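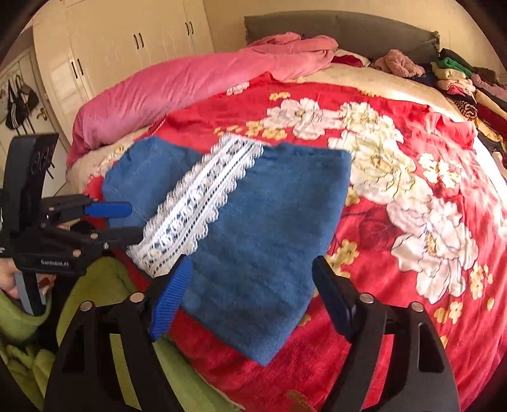 White lace trim on folded blue cloth.

Questions I Get About Sewing With Old Linens

I'm Ihor Semeniuk and I sew things out of old tablecloths, napkins, curtains and whatever else turns up in a box at the end of an estate sale. I sell a few of them, I give away a lot more, and I answer the same emails over and over, so I finally put the answers on one page. Last updated February 14, 2024.

Where do you find your fabric?

Mostly estate sales, and mostly on the last afternoon when people just want the stuff gone. I also stop at the thrift store in Arcombe every time I drive through (it's a sickness). The linens there are on the back wall by the lampshades, and you have to dig. My best find was a whole suitcase of embroidered pillowcases, and I've still only used half of them!

Can I wash something this old in the machine?

Depends on the thing. Plain cotton sheets and dish towels go right in mine, cool water, gentle cycle, inside a mesh bag. Anything with handmade lace or loose threads gets a soak in the bathroom sink. I fill it with lukewarm water, add a tiny squirt of mild soap, let it sit and then press the water out with my palms. No wringing, please. I wrung out a crocheted doily once and it came back shaped like a potato chip.

How do I get yellow stains out?

Patience. I use oxygen bleach powder in warm water and leave the piece in overnight, then rinse it and do it again if I see any improvement at all. Skip this on silk and wool. Rust spots are a different animal and I usually just cut around them or put a pocket on top.

What about that old closet smell?

Hang it outside in the shade for a couple of days when it's breezy. June is my big airing month and my neighbors have gotten used to it. If it still smells after that, wash it and hang it out again.

Do I need to prewash new lace before I sew it on old cloth?

Yes, if it's cotton. New cotton lace shrinks and your old tablecloth has already done all its shrinking, so you end up with a puckered edge. Polyester lace mostly stays put, but keep the iron low or it'll go shiny and stiff on you.

How much trim should I buy for a project?

Measure all the way around, then add 2 inches for the join and a little extra for every corner. For a pillow cover that measures 65 inches around, I'd buy two yards and have a bit left to play with. If you want it gathered and ruffly, double the whole thing. You'll use more than you think.

How do you turn a corner with scalloped lace?

I fold a small miter and try to land the fold in the dip between two scallops, so it looks like I meant it. Pin it, walk away, come back and look again. Then I stitch the corner by hand even when the rest is going through the machine. It takes me a few extra minutes and I rip out a lot less.

Which machine do you use?

A secondhand Jolteck that I've had for ages. It does straight stitch and zigzag and it complains about everything else. You don't need anything fancy for this kind of sewing. A fresh needle matters way more! I use a fine one for lace and thin cotton, and a heavier one when I'm going through denim or a lot of folded hems.

Can I buy your bags and pillows?

Sometimes! I have a table at the Winov spring market and I bring 40 pieces or so... well, I say 40 and then I stay up all night finishing the last few. There's no online store. I tried it once and spent all my time at the post office.

Do you take custom orders?

Only for family linens, like when you have your grandmother's tablecloth and want it made into something you'll use. Email me first and tell me the size and what shape it's in. I'm slow, and I won't cut into anything until you've said yes to the layout.

What if I cut it up and regret it?

I hear this one a lot. If you're on the fence, start with the piece that's already torn or stained, and leave the nice one in the drawer for now. I have a Yurchenko tablecloth with big red poppies that I've been not cutting for years, and I'm fine with that.

Do you teach classes?

No, but I'm happy to answer questions by email. Tell me what the fabric is if you know, and what you've already tried on it.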